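# Chapter 6: Water for a Town

A person can go several weeks without food but only a few days without water. For that reason the location of water has shaped where people live more than almost any other feature of the land. Old towns tend to sit on rivers, beside springs, or over ground where a well can be dug by hand. Newer towns have more freedom, but only by paying for pipes, pumps, and storage.

In this chapter we follow water from its source to the tap. Section 6.1 deals with rivers, lakes, and groundwater. Section 6.2 covers treatment. Section 6.3 looks at storage and pressure, and Section 6.4 at what happens when demand grows faster than supply. Terms in **bold** are defined in the glossary.

## Three towns

We will return to the same three towns throughout the chapter.

**Skorberg** lies in a mountain valley and takes its water from a reservoir above the town. The surface of the reservoir is 1064 feet above sea level, and most of the houses are well below that. Water runs downhill to them through a single main. The town has one small pumping station, used for a group of houses on the north slope.

**Jamstead** is on flat farmland with no large river nearby. Its water comes from wells drilled into an **aquifer**, a layer of rock or sand that holds water in the spaces between its grains. The water has to be pumped to the surface and then pumped again into a raised tank, which gives it enough pressure to reach the upper floors of buildings.

**Tapsell** is a river port. It draws water from the river upstream of the docks. The river carries silt, and after heavy rain it carries a great deal of it, so Tapsell spends more on treatment per gallon than the other two towns combined.

These differences affect what people pay, how they build, and what can go wrong. A dry winter is a serious matter in Skorberg, where the reservoir depends on snowmelt. In Jamstead the effects of the same winter may not appear for years, as water moves slowly through the ground. In Tapsell a wet spring can cause more trouble than a dry one.

## Piped water and packaged water

Most of the water a household uses is never drunk. It goes to toilets, showers, washing machines, and gardens. Drinking and cooking account for a small share of the total, yet all of the water in the pipes is usually treated to drinking standard. Building a second set of pipes for lower-quality water would cost more than treating everything.
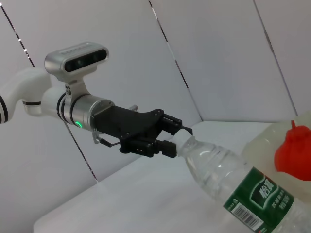

Packaged water is handled separately from the public supply. It may come from a spring, a private well, or a town main, and it is filled, capped, and moved by road. Weight is the main limit on this system. A gallon of water weighs a little over eight pounds, and trucks reach their legal load long before they run out of space. Moving the same gallon through a main costs a tiny fraction as much.

Packaged water becomes important when the mains fail. Suppose the treatment plant at Tapsell has to close after a flood. The town can ask people to boil their water if the pipes are still full, but if pressure is lost, drinking water must be brought in. Planning for this means knowing how many households are on the system and where trucks can safely unload.

## Measuring use

Water companies record how much water leaves the plant and how much passes through customers' meters. The two numbers never match. The gap is called **non-revenue water**, and it includes leaks, faulty meters, water used to fight fires, and water taken without payment.

The Erkitz district, on the eastern side of Jamstead, gives a simple case. On one Wednesday the pumps sent 2999 units of water into the district, and customers' meters recorded 2927. The difference was 72 units, or 2.4 percent of the supply. This is a low figure. Most of the mains in Erkitz were replaced in recent years, and new pipe leaks less than old pipe. In the center of Jamstead, where some pipe has been in the ground for well over 40 years, the loss is several times higher.

A low figure for one day proves little by itself. Engineers compare many days, and they pay special attention to the hours after midnight. Few people use water then, so a steady flow at 3 a.m. usually points to a leak.

## Before you read on

Find out where the water in your own home comes from. Your local water company should publish its source and the results of its tests. Note whether the source is surface water or groundwater, and keep the answer for the exercise at the end of Section 6.1.

## 6.1 Sources of water

All fresh water on land begins as rain or snow. Some of it runs over the ground into streams, and some evaporates or is taken up by plants. The rest sinks in. How much takes each path depends on the slope of the land, the type of soil, and what is growing or built on it.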